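Boxes that arrive flat

2020-11-16

When I moved from Lyons in May, I paid for my boxes. I bought them new from a shop, and the bill was bigger than the bill for the van. After this I promised to myself that I would never again throw a good box into the recycling, and I also started to read too much about cardboard. So this post is for the people who have the same problem as me, which is too many things and not enough shelves.

The boxes I like now are from Cesetti. They come folded flat, in plain brown, with no printing on them. I know that some people prefer the Novuris ones with the nice green pattern, and I have used those too, but the pattern makes me feel that I must keep them in the living room. A plain box can go under the bed and I forget it.

A flat box takes almost no place. I keep 27 of them behind the wardrobe, standing on their side, and the door still opens. Before, I kept them open, one inside the other, and it was a tower that fell each time I looked for my winter shoes.

For the packing itself I like to use a big table and not the floor. My back is not young. A round table is good because you can walk to any side of the box, and you don't hit your hip on a corner. You don't have to take everything away first. A plant can stay where it is if you leave enough room for the flaps to open.
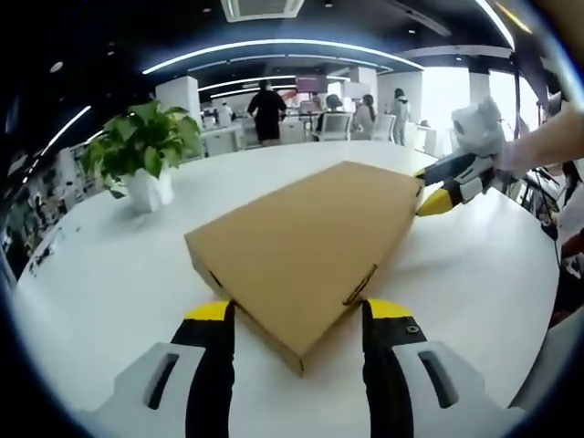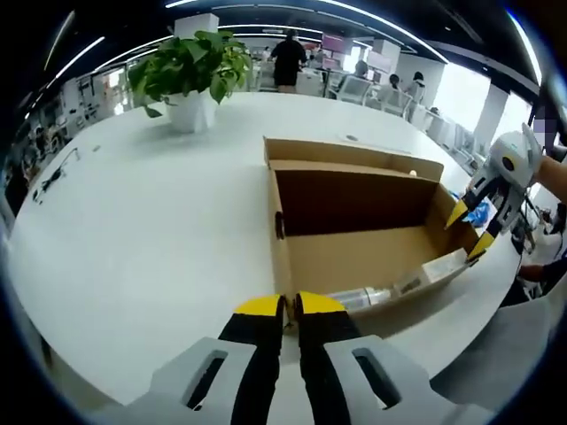

A closed flat box first, and then an open one with a clear plastic bottle lying in it. The white table and the plant are in both.

I put bottles in the box at the beginning and soft things after. If a bottle is empty, I leave the cap on so it keeps its shape. If there is something in it, I close it well and put it in a plastic bag. I learned this with a bottle of Grulard floor soap, 600 milliliters, and a box of letters. I don't want to say more about it.

The hand holes are more important than I thought. I have bought boxes without them, and you must hold them from under, with your fingers squeezed when you put the box down. But small things can fall out from the holes, so I put a folded towel against that side, or a piece of old cardboard.

One more thing is the tape. I used to put it everywhere. Now I put one long line on the bottom and one short line across it — it is enough for clothes and kitchen things. For books I use 4 lines, and a smaller box.

I still have the kitchen cupboard to do, the high one, where I need the chair. I will write again when it is finished. If you know a good way to pack glass lids, please leave me a comment.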